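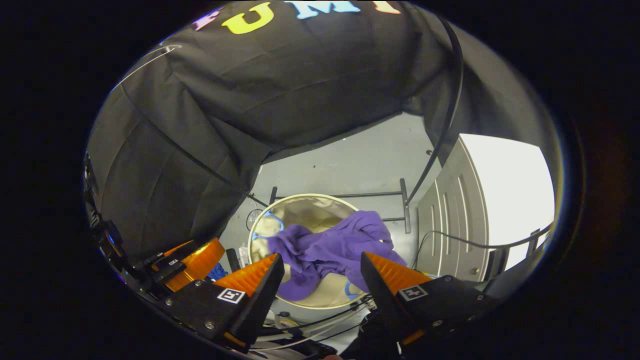
My sister reckons the only cloths worth keeping are the ones you can boil, and she has told me to bin the rest. I don't want to bin them. I have a mix of cleaning cloths, mostly the soft coloured kind, and they live on a round metal tray in front of a black metal rack by the door. At the moment it's a purple one, left in a heap on the tray after I've used it.

The trouble is they start to smell after a few days. I rinse them, wring them out and put them back on the tray, and by the middle of the week they have that sour smell again. Washing at 30 helps for one use and then it comes back. There is also some marking on the wall that I would like to keep from getting worse, though I can't say it has anything to do with the cloths.

Is it the tray, the wash or the cloths? I have no room for an airer and no tumble dryer. I rent, so I can't drill into anything.

Posted by Tansyhill, Sun 15 March

Chidubem Wike

It's mostly the tray. A damp cloth bunched up on a flat metal surface can't dry underneath. The top feels dry, you think it's done, and the folds inside are still wet the next morning. Metal doesn't soak anything up either, so the water just sits there.

You already have a rack, so use the bars. Hang each cloth over a bar by itself, opened out flat, with a gap between it and the next one. Keep the tray for cloths that are fully dry, folded, or for your brushes and bits. If the bars are too thin and the cloth slides off, use a clothes peg at each end. I have the Holtari rack in the utility room, which has the same sort of thin bars, and two pegs per cloth is enough.

For the smell that is there now, a normal cool wash won't shift it. Do this once:

Put the cloths in a bucket with 300 g of soda crystals and the hottest water from the tap. Wear gloves. Leave them for 8 hours or overnight, rinse well, then wash at 60 if the label allows it. No fabric softener - it coats the fibres and they stop picking up water. Don't use soda crystals on anything with wool or silk in it, and keep them away from aluminium, so use a plastic bucket.

After that a 60 wash once a week should keep on top of it. Strong colours like purple can bleed the first few times, so wash them apart from anything pale.

Wipe the tray as well. If it has been holding wet cloths it will smell too, and it passes straight back to the clean ones. Washing-up liquid and hot water, then dry it with a towel. I wouldn't scour the inside of a shiny one, it scratches.

Grerix31

agree about hanging them up. leave the door open as well if you can, mine were the same until I stopped shutting it at night

Lowmoor

I went through this in May last year and ended up with more cloths, fewer uses each. One cloth a day, then straight in a net bag hung on a hook over the door (no drilling). When the bag is full it goes in the machine. The bag has to be net. I tried a lidded tub first and it was far worse.

On the wall, wipe one mark with a damp cloth and a drop of washing-up liquid. If it comes off it's dirt. If it comes back in the same place, tell your landlord and take a dated photo. Pull the rack forward a few inches in the meantime so air can get behind it.

I don't agree that you need 60 every week. It's dear to run for a handful of cloths. I do mine at 40 with the towels and the hot one once a month.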